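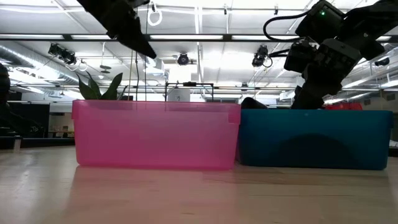

OK, so cables. I promised Clémence I'd keep this bit under 15 minutes, so stop me if I start on connectors.

When I took over the two-arm cell at Olberg, I thought looking after it meant grease and software. Mostly it means cables. We had 86 stops between March and July, and 35 of them came down to a cable rubbing, pulling or working its way out of a plug. (Pause — let them groan.)

What we do now, every morning at 8:30, before the arms get power: run a finger along each loop from the plug to the wrist. Leave enough slack for a full turn, but not so much that it can snag on the rim of a bin. Then the screws on the brackets. Marin puts a paint line across every head, and if the line's broken, the screw gets tightened and written up.

After that, power on, check for the green light, jog each arm slowly over the bins and close the gripper on nothing.

Ask who here keeps a log. Ours is a paper notebook and I love it!

Hand over to Blandine for camera mounts — she has the spare bracket to pass around.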